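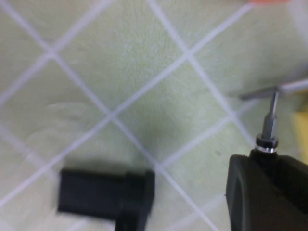 Assembly bench, driver bit up, black part on the grid mat

Thread: Anyone else's assembly area getting "cobots"? What changed for you?

couplinghead
We do small pump assemblies at Tedlow, mostly the Flomine range. Since May we've had a Vurnberg arm on one of the benches doing pick up, place and drive. The pitch from Sille Egilsson (ops manager, decent enough person) was that it takes the boring bits off us and we all move up to "higher value tasks". I asked for a list of the higher value tasks and I'm still waiting.

My job now is laying parts out on a mat, watching, and fixing what needs fixing. I used to build a whole unit start to finish. Wrists are better, I'll give it that. But I've gone from being good at something to being the bloke who stands next to something.

Keen to hear from people further down the track. Not after sales talk.

tin_whistle
We got ours two years back, different brand. First six months there were three of us around it and everyone was very interested. Then there was one of us. No sackings, they just didn't replace people who left. Read your agreement for the word "redundancy" and then notice it says nothing about natural attrition.

mardi_p
Bit grim, tin_whistle. Ours went the other way. I was on the same driving station for nine years and had two cortisone shots in the one elbow. The arm does the driving, I do test and packing sign-off, and I got a classification bump out of it. I wouldn't go back for quids. Some people miss the old bench because they were the fastest on it, which I understand, but it wasn't doing the rest of us any favours.

couplinghead
Fair, mardi_p, and I'm glad about the elbow. Did the bump come with the arm or did you have to fight for it?

mardi_p
Fought. Four months, with the delegate in every meeting. They wanted to call it "same role, new equipment".

offcut
What's the actual throughput, though? Every place I've worked, the number on the slide is cycle time on a good run and leaves out the person hovering.

couplinghead
The target board says 200 a shift. By hand the two of us on that bench did better than that most days, and we talked the whole time. The counter in the office has it at 1,853 for the first month. Nobody upstairs has put those next to the hours Ashok and I spend setting out and rescuing. Ashok Bisht is our leading hand and keeps his own tally in a notebook: 366 interventions over the same month. An intervention is anything where one of us has to reach in. Part turned the wrong way, screw not started, arm sitting there having a think.

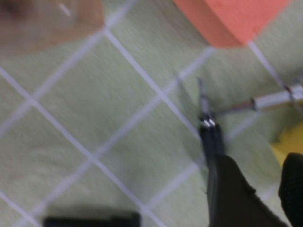

The layout is where the time goes. It wants things put down within a certain patch and turned a certain way, so whoever's setting out is now working to the arm's pace and the arm's idea of tidy. I can pick up a housing upside down in the dark and have it right way up before I've thought about it. That used to be worth something. Now it's a part that's "presented incorrectly", and that goes down as operator error, if you don't mind.

offcut
So that's a 366 they're logging against you lot and not against the machine. I'd want that column renamed before anything else.

gaskets_and_gravy
Integrator here (not Vurnberg, before anyone starts). I'd push back a bit. One month of numbers is commissioning, you're comparing a brand new cell with people who've been at it for years. The Nolte drivers a lot of shops hang off these arms need their torque settings fiddled for every fastener batch, and if that hasn't been done properly you'll see screws not starting. Get them to book the integrator back in. The intervention count should drop a long way by spring.

tin_whistle
And when it drops a long way, what happens to the people doing the interventions?

gaskets_and_gravy
That's a question for the employer, I just make it run.

tin_whistle
Handy, that.

gaskets_and_gravy
Look, I've also seen shops refuse the gear and lose the contract to one that didn't. I'm not pretending it's all sunshine. I've put in cells I thought were a waste of money, where a better jig and a height-adjustable bench would've done more for everyone at a tenth of the price. Told them so, too. They wanted the arm because the customer tour goes past that window.

couplinghead
Ha. We had a tour go through last month. They asked the arm's cycle time. No one asked me anything.

The better jig thing stings, because Ashok put up a drawing for exactly that and it went into a folder.

mardi_p
Dig the drawing out and put it up again with his tally attached. Ask for 2 things in writing: who owns the intervention log and what your classification is while you're minding the thing. Don't let them make it about attitude. Ours tried "resistance to change" on a woman who'd been through four line rebuilds.

offcut
Also ask who can hit stop without having to justify it afterwards. At my last place you could stop it any time, but there was a form, so people didn't.

couplinghead
No form here yet. There's a "reason code" drop-down on the panel, and the first option is Operator.

Meeting with Sille at 2 pm tomorrow, Ashok's bringing the notebook. I'll ask about the column name, the classification and the drawing, in that order.

tin_whistle
Take the delegate.

couplinghead
Delegate's on leave. Taking the deputy, who starts on the same bench as me in a fortnight, so she's got an interest.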